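Laborbuch Textilzelle, 17. Januar 2024
Greifer nach Fingerwechsel, Eintrag G. Lenz, Ergänzungen von Signe am Ende 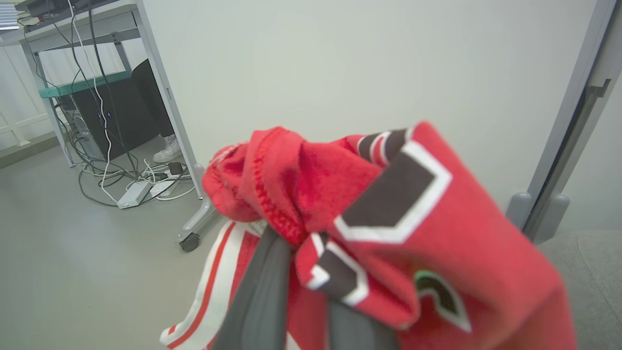 Blick der Handgelenkkamera, rotes Trikot zwischen den Fingern, langer Finger links.

Warum überhaupt: seit der Umstellung auf die Trikots von Ollberg rutscht uns zu viel durch. Glatte Baumwolle ging immer, der Strickstoff nicht. Dagný hatte schon im Dezember gemeint, die Beläge seien durch, ich wollte es nicht glauben und hab an der Greifkraft gedreht. War falsch, kostet mich jetzt den Vormittag.

Ausgangslage
Alte Beläge runter. Linker Finger innen blank gescheuert, vorne an der Kante ein Grat, den man mit dem Fingernagel spürt. Rechter besser, aber der Kleber hat sich hinten gelöst, Belag liess sich ohne Werkzeug abziehen. Darunter Fusseln, ziemlich viel, festgebacken. Foto vom alten Belag liegt bei Dagný im Ordner, hier nicht nochmal.

Beläge waren von der Lieferung Juni. Von denen sind noch welche in der Schublade, NICHT mehr einbauen, Tüte ist mit rotem Stift durchgestrichen.

Umbau
Zelle aus, Schlüssel abgezogen, Schild dran. Druckluft brauchen wir hier ja nicht, also nur Stecker am Flansch. Der Stecker sitzt immer noch blöd, man kommt nur von unten hin. Vibeke wollte mal ein Winkelstück besorgen (Vibeke?).

Finger abgeschraubt, beide. Gewinde links unten schwergängig, nachgeschnitten, jetzt ok. Auflageflächen mit Isopropanol, trocknen lassen. Neue Beläge von Aebischer, die weichere Sorte. Ankleben, Klemme drauf, Kaffee. Klemme hätte länger drauf bleiben sollen als ich Geduld hatte, steht so auf der Packung. Mal sehen.

Schrauben über Kreuz, Sicherungslack blau. Lack ist fast leer.

Fingernullpunkt
Erster Versuch: Greifer fährt zu, meldet "zu", aber man sieht Licht durch den Spalt. Klar, alter Offset noch drin, Beläge jetzt dicker bzw. anders verteilt. Nullfahrt neu gemacht, ohne Stoff. Offset steht jetzt auf 11 (Rohwert, keine mm!). Vorher irgendein krummer Wert, hab ihn nicht notiert, Mist. Steht hoffentlich im Backup.

Danach drei mal auf und zu, leer, kein Klacken mehr. Das Klacken vom letzten Mal war also der lose Belag und nicht das Getriebe. Gunhild hatte Getriebe gesagt. Gunhild schuldet mir ein Brötchen.

Greifkraft
Wieder runter auf 20 Prozent. War von mir auf 76 hochgezogen worden, das war Quatsch und vermutlich auch der Grund warum der Kleber hinten aufgegeben hat. Wer den Wert anfasst: bitte hier reinschreiben. Auch ich.

Stufen durchprobiert mit dem roten Trikot, das mit den schwarzen, weiss eingefassten Aufnähern. Das ist das gemeinste im Korb, der Strick gibt nach und die Aufnäher nicht. Wenn ein Finger halb auf dem Rand vom Aufnäher landet, verkantet der Griff und der Rest rutscht weg. Auf dem Bild sitzt ein Aufnäher gleich rechts neben dem linken Finger, genau diese Ecke meine ich. Die gestreiften Partien sind dagegen harmlos.

Notizen aus den Versuchen, Reihenfolge wie gemacht:
- Griff in die Mitte vom Haufen: hält, auch beim Drehen.
- Griff am Ärmel: hält, aber der Rest pendelt, Ausschwingzeit verlängern.
- Griff am Bund, von oben: beim Anheben verloren. Nochmal, wieder verloren.
- Bund schräg von der Seite: hält.
- Mitte, schnell: hält. Belag danach kontrolliert, keine Ablösung.
- Aufnäherrand, absichtlich: rutscht langsam durch. Schlupferkennung hat zu spät gemeldet, Stoff war schon halb draussen.

Also Bund von oben gesperrt in der Greifpunktliste, bis sich das jemand angeschaut hat. Schlupfschwelle lass ich erstmal, wollte nicht zwei Sachen auf einmal ändern.

Kamera am Handgelenk
Halter war locker, eine Schraube fehlte ganz. Ersetzt, ist jetzt eine Nummer länger mit Unterlegscheibe, geht. Linse geputzt. Beide Finger sind unten im Bild und verdecken einen Teil vom Stoff, lässt sich mit dem Halter nicht vermeiden. Hand-Auge-Kalibrierung neu laufen lassen, 21 Posen, eine verworfen wegen Reflex auf der Tafel. Der Rest sah brauchbar aus, Ergebnis gespeichert und als aktiv gesetzt. Bitte die alte Datei NICHT löschen.

Wichtig: die Stoffmaske hat bei Rot auf dunklem Finger jetzt keine Probleme, aber die schwarzen Aufnäher und die dunkelgrauen Finger werfen wir immer noch durcheinander. Dann denkt das Ding der Finger sei breiter als er ist. Balwood hatte uns mal helle Fingerkappen angeboten, Angebot müsste bei Signe liegen. Wär eine Überlegung. Alternativ Fingerbereich fest ausmaskieren, kostet nix, muss aber bei jedem Umbau nachgezogen werden und das vergisst dann jemand (ich).

Kabel
Zugentlastung am Unterarm war verrutscht, bei weit gedrehtem Handgelenk hat das Kamerakabel gespannt. Klettband neu, Schlaufe etwas grösser. Einmal voll in beide Richtungen gefahren, von Hand und langsam, scheuert nirgends. Am Boden beim Tisch liegt der übliche Kabelhaufen samt den Steckerleisten. Gehört sortiert und in einen Kanal, der Rechner steht mittendrin und wenn man am Tisch sitzt hat man die Füsse direkt daneben. Beschriften wenigstens die Leiste an der der Steuerungsrechner hängt!! Letzte Woche hat jemand den falschen Stecker gezogen und der Arm stand mitten im Griff.

Offen
- Klebung morgen früh ansehen, bevor irgendwer startet. Wenn sich hinten was hebt: runter und neu, mit Klemme über Nacht.
- Sicherungslack bestellen.
- alten Offset aus dem Backup raussuchen und hier nachtragen
- Winkelstück Flanschstecker (Vibeke)
- Schlupfschwelle, eigener Termin, Dagný will dabei sein
- Wartungsintervall Beläge: bisher "wenns nicht mehr geht". Vorschlag von mir, monatlich draufschauen und Fusseln raus. Zevotville macht es an deren Zelle glaub ich öfter, mal nachfragen.
- Fingerkappen hell ja/nein

Zelle ist wieder frei, Geschwindigkeit bleibt heute auf reduziert. Schild ist ab, Schlüssel hängt am Haken.
GL

Nachtrag Signe:
Backup gefunden, liegt unter dem Stand vor der Umstellung. Offset trage ich ein sobald ich weiss welche der zwei Dateien gilt, die haben das gleiche Datum und verschiedene Werte. Gudrun, weisst du welche?
Angebot Balwood hab ich, ist abgelaufen. Frag neu an. Die wollen die Fingermasse, bitte den langen und den kurzen getrennt messen und zwar MIT Belag.
Hab ausserdem den Bund von oben auch im zweiten Programm gesperrt, da war er noch drin.
SB

Nachtrag 2, GL: die ohne Unterstrich. Glaub ich. Schau nach bevor du was überschreibst. Masse kommen nach der Klebekontrolle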